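2025-07-04

Breakfast notes, continued. The file passed more than 2,000 words overnight, most of it on cereal, so I am changing the format. From now on each entry gets the layout, the faults, and what to buy.

Layout

Same table as last time, the wooden one in the hall at Wurkholm. It has good daylight and is close enough to the sink. I prefer it to the break room table, which has a laminate top and a wobble in the leg nearest the door. Wood marks more easily, so anything with milk in it goes on the mat and stays there until it is empty.

Cup volume is still the open question. I have wanted one cup that takes a full serving of juice with clearance below the rim, and the tall ones in the cupboard only manage this if they are filled slowly.

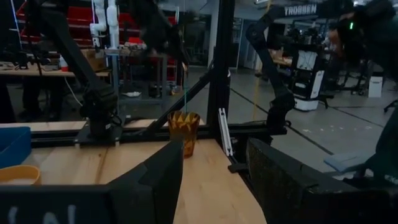
Juice cups should be judged on grip first and capacity second. A smooth cup with condensation on it is a poor thing to hand to anyone before coffee. For that reason I am inclined to keep the amber one with the diamond pattern, whatever it holds, because the facets give the fingers an edge. It is also translucent, so the level can be read from the side. The yellow cup has neither feature. My plan for the volume test is a 500 ml jug of water poured into each in turn, with the remainder read off the jug. I did not get to it this morning. The jug is in the dishwasher at Skumunel with everything else I lent out in November.

Place setting: plate left, bowl to the right of it, spoon to the right of the bowl, cup behind. I used to put the cup in front. That position is wrong for cereal, since the forearm has to pass over it on the way to the bowl, and sleeves are what knock cups over. The peach can go on the plate as long as there is something beside it. A peach by itself on a flat plate rolls when the table is bumped.

The black container takes up too much of the plate. Any toast that comes out will have to go somewhere else or stand on edge against it.

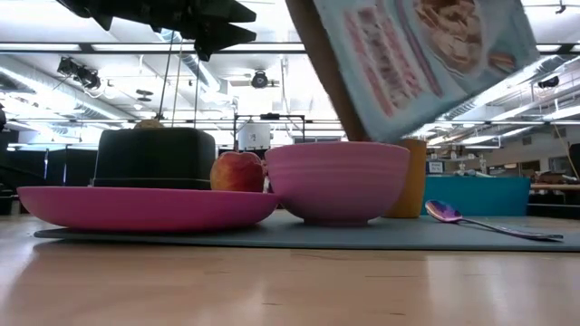 Pink plate with container and peach, spoon laid flat, cereal box tilted over the bowl.

Pouring height is worth a line of its own. With the box well above the bowl the pieces pick up speed and bounce off the far wall. Close to the rim they pile up under the opening and then come all at once. My working rule is one hand's width above the rim and a steady angle, with a pause when the bowl is half full. Milk second. I have tried milk first and it splashes, and the portion is harder to judge because the cereal floats.

The bowl has ridges around the outside. I would like a ridge on the inside as a fill line. Miranda used to be the name on the base of a set that had this, and I have not found any since.

Faults

Reading matter. I read the packaging during breakfast and have done so for years, and the type on this one is at least large: dark red serif on pale blue. Once the printed sheet is rolled, each line runs out of sight around the curve. What I could get was "Cinnamon t", then further down "crisp" and the start of another word, then "spoonful". Enough for recognition. Not enough to pass the time over a full bowl.
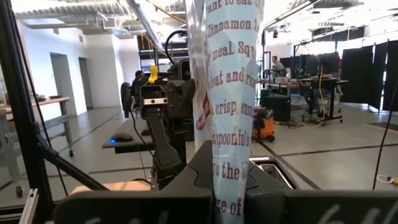 Carter Melnyk holds that cereal should be decanted into a jar the day it is bought, that the cardboard does nothing for freshness after the first opening, and that I would sleep better if I stopped reading flakes of advertising at breakfast. I wrote this down as he said it. On freshness he may have a case. On the jar I disagree: a wide mouth pours worse than a box corner, and the jar has to be washed.

Second fault, box flaps. Flaps left standing catch the pour and send part of it sideways. Either fold them right back or close them with the tab. I keep writing this and keep leaving them up.

Third fault, toaster position. It belongs at the far edge of the table so that crumbs stay out of the eating area, and the cereal box should have more clearance from it. Cardboard next to a toaster is a bad habit even with the lever up. The cutting board is fine in the far right corner with the peach on it. Slice there, carry to the plate. 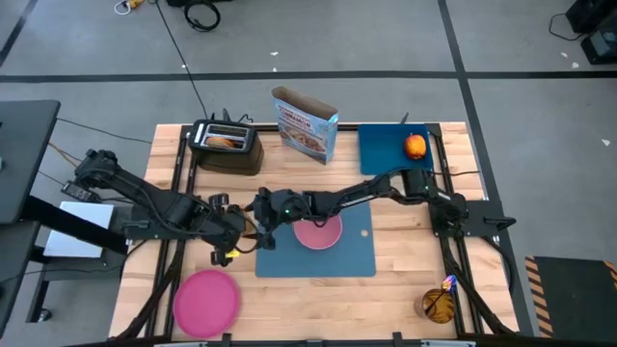
To buy and to do

Peaches, 2, firm. The ripe ones bruise on the board.
Bread, medium slice. Thick slices jam in a two-slot toaster.
Milk.
A box clip, or a clothespin.
Get the jug back from Skumunel.
Try the Plurnusora oat thing again with less water.
Decide where the large pink round plate goes when it is not needed. Lower left of the table is where the elbow goes.

Volume test moved to tomorrow, before the juice is opened.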